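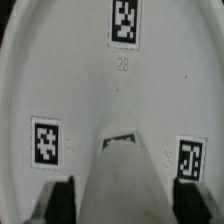
## In Praise of the Big White Bowl

I own six serving bowls and reach for exactly one of them. It's white, it's deep, it has curved sides that let a salad roll over on itself, and I bought it at Mimside on a rainy November afternoon when I'd gone in for dish towels (I forgot the dish towels).

White shapes with no fuss to them are everywhere in housewares right now, and I'm all in! A curved wall and a good raised rim will get you most of the way. The matte finish is what I fell for. Shiny plastic always looks like a picnic to me, but matte can sit out on the counter all week and I'm happy to see it.

I tried five others before settling down. The Dera was gorgeous and too shallow for pasta. The Yimer slid around whenever I whisked. My sister-in-law swears by her Drindimus, and she's welcome to it, because it weighs as much as a toddler.

Mine has held popcorn, bread dough, two pounds of green beans and one very sad cactus waiting to be repotted. Tonight it's getting coleslaw.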